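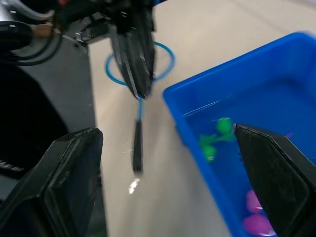 Ticket: Left wrist camera goes soft and fingertips slip on cord items
Opened by: Tsung-han Hung
Assigned to: Tsz-kin Liao
Setup: two-arm bench, toy bin task plus cord pickup
Status: closed, one item moved to a new ticket

First note, January

Hi Tsz-kin, filing this the proper way like you asked instead of yelling across the lab. I'm partway through comparing the Palgate fingers (the fat black pads) with the Tully fingers (the ones that come down to a narrow point), and I have two problems that may or may not be the same problem.

Problem one. The wrist camera on the arm with the Palgate pads gives me blur whenever something is swinging in front of it. You can see it in the shot I attached: the pads at the bottom are pretty sharp, the blue cord is okay, and then the black handle hanging from it and the little white tip on the end are mush. I need that tip. The whole point of the handover test is for one arm to go and meet the handle while the other one holds the cord.

Problem two. The Palgate pads won't keep hold of the cord at all. I close on it, the controller says grip confirmed, I lift, and the cord slides right out. The Tully fingers pinch it fine, loop and all, but then they're lousy on the soft balls in the blue bin. They poke in and squeeze the ball out sideways. I've been picking stray balls up off the floor since breakfast!

What I tried before writing this:

Cleaned the lens. No change.
Swapped the camera cable with the one from the other arm. No change.
Restarted the Avska controller, twice. No change, except that it forgot my home position and I had to teach it again.
Raised the grip force on the Palgate side. It held the cord for one lift and dropped it on the next.

Reply from Tsz-kin

Thanks, this is way easier to work with than the yelling. Two separate problems, I'm pretty sure.

For the camera, look up what exposure it's using. I bet it's on auto. The default profile lets it drift a long way when the picture has a lot of dark stuff in it, and you've got two big black pads sitting right there in the corners. Lock it to 10 ms to start with and bring up the bench light. Also, how long are you waiting between the end of the move and the grab? A handle on a string is a pendulum, so it's going to keep going for a while.

For the grip, what width does the controller report when it says confirmed? Send me the number with the cord in there and the number with nothing in there.

Second note

Okay, it was on auto. I feel silly. Locked it at 10 and turned the light up, and the tip is readable now as long as the handle isn't swinging hard. The picture is a bit grainy but I can live with grain. The wait was zero, by the way. I was grabbing the frame the moment the arm reported done.

Widths: I get exactly the same number with the cord and without it. So I guess "grip confirmed" on that side has meant "the fingers stopped moving" this whole time? That makes me want to go back over last week's log.

Reply from Tsz-kin

Yep, that's what it means. The check on the Avska side goes by motor current and a thin cord doesn't give it anything to see. The pads are also rounded at the edges, so at full close they touch in the middle and leave a little gap near the tips. Are you grabbing with the tips? Try moving the target so the cord lands deeper in the pads, and turn on the width check in the gripper profile. It ships turned off, which I've complained to Pedalik support about before.

On the wait, don't pick a fixed number out of the air. Compare two frames and go when the tip has stopped moving between them.

Third note

Ran it for the afternoon with all of that in. Results, same cord and same bin for everybody:

Palgate pads, cord, old settings: 26 good lifts out of 200
Palgate pads, cord, deeper grab and width check on: 129 good lifts out of 200

So, a lot better, still not something I'd want to run overnight. Most of the misses now get reported as misses, and the arm goes back and tries again instead of proudly lifting nothing. The ones that get away tend to be when the cord comes in at an angle and lies along the pad instead of across it.

The Tully side I left alone for cord. For the balls I dropped the closing speed and came in lower, and that helped some, but I don't have a clean run to report yet. The green toy with the round ends is easy for both, so I've stopped using it to compare anything.

The settle check works great. It does slow the cycle down by up to 10 seconds after a fast move, so I've slowed the move a bit and I get most of that back.

My vote for now is to keep them mixed: Tully fingers on the arm that holds the cord, Palgate pads on the arm that goes for the bin. I'd like to try a set of Palgate pads with a groove across them before we order more of anything.

Reply from Tsz-kin

Fine by me. I saved your camera and gripper settings as a new profile on the controller so they survive a restart, and your home position is in there too. Please load that one and leave the default alone.

Grooved pads go on their own ticket, and put the angled cord misses in it with a few frames. Closing this one.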